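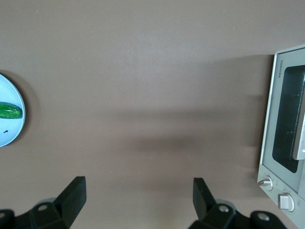 Bench report: one wrist camera, two sets of fingers

Drestport Automation Newsletter
Sunday, January 14, 2018

The two-arm cell has been running the kitchen task since the autumn shutdown. The task is unchanged: pick a cucumber from a plate, place it in the basket or the toaster oven as instructed, and return the arm to its rest position. What has changed is the tooling. We have been comparing the Erner fingers, which came with the grippers, against a set made to the McIntyre drawing, with the Lustora camera at the wrist in both cases.

Both sets are parallel, two-finger designs and bolt to the same jaws. The McIntyre pads are 15 mm longer. Grip force and closing speed were held at the same values for both, and the controller was not retuned between sets. Each set was given 200 picks from the plate, with the plate returned to its mark after every tenth pick and the cucumber turned to a new angle by hand.

On the pick alone there is little to choose between them. Erner dropped or missed nine, McIntyre seven. Most of the misses came with the cucumber lying close to the line of closing, so that the pads met its ends instead of its sides. Longer pads do not help with that. A better choice of wrist angle does, and the planner has since been told to refuse the worst angles.

The camera results were of more interest. At the present mounting height both fingertips stay in view with the jaws open, and the wide gap leaves a clear patch of tabletop for the detector to work on. The weak point is shadow. The fingers and arm throw a broad, soft-edged dark band on the table, and the detector took that band for an object in 176 of the 1598 stills we labelled. Raising the exposure made the plate rim harder to find. Moving the overhead lamp was cheaper and has been adopted for the time being.

Reaching towards the oven brings other difficulties. Close to the opening the camera has bare metal, the wire rack and a plain wall to work with, and the rods give strong reflections. Depth readings on the rack were poor with both sets of fingers, and worst when the wrist was rolled well over.
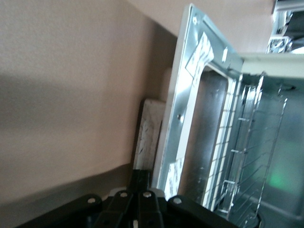

Clearance at the oven opening

The approach to the opening was driven by hand at reduced speed before any automatic run was allowed. Roll was limited first, then forward reach. The gripper body spreads to both sides of its centre, and it is the outer plates that set the limit, well before the pads reach the rack. Anyone repeating this should measure from the outermost bolt heads and ignore the figure on the drawing, which is taken across the pads.

With the Erner fingers the wrist has to come closer to the metalwork for the same depth of reach. With the McIntyre fingers there is room to spare, at the price of some flex. The tips moved visibly when the pads were loaded from the side, and one fixing screw had worked loose by the end of the second day. Thread lock is now specified for all finger screws on both arms.

We tried three ways of finding the rack: wrist depth alone, wrist colour image with a fitted line for the front rod, and a taught position corrected from the fixed camera. The third was the most repeatable. It does depend on the oven staying where it was put, so the feet are now marked out on the table.

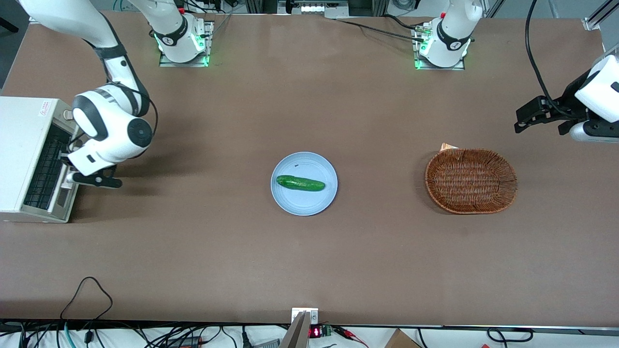 Issue 15, page 4

The fixed camera takes in the table from the oven across to the basket, with both grippers in view, and it is the better instrument for placing. It sees the plate without the finger shadow problem, at least while the arms are kept to their own sides. It is less use once a gripper comes down over the cucumber, and at that point control passes to the wrist view.

Handover between the two cameras caused more stoppages than either gripper. The controller was waiting for a fresh wrist frame before releasing the fixed one, and timed out if the arm was moving quickly. The limit has been lengthened and the arm now pauses briefly above the plate. Cycle time is up by nearly two seconds.

The McIntyre fingers will stay on the arm that serves the oven. The other arm keeps the Erner set, as the basket is shallow and needs no extra reach. Finger drawings, screw list and camera settings are in the cell folder under Tooling. Stiffer pads are on order, and the oven runs will be repeated when they arrive.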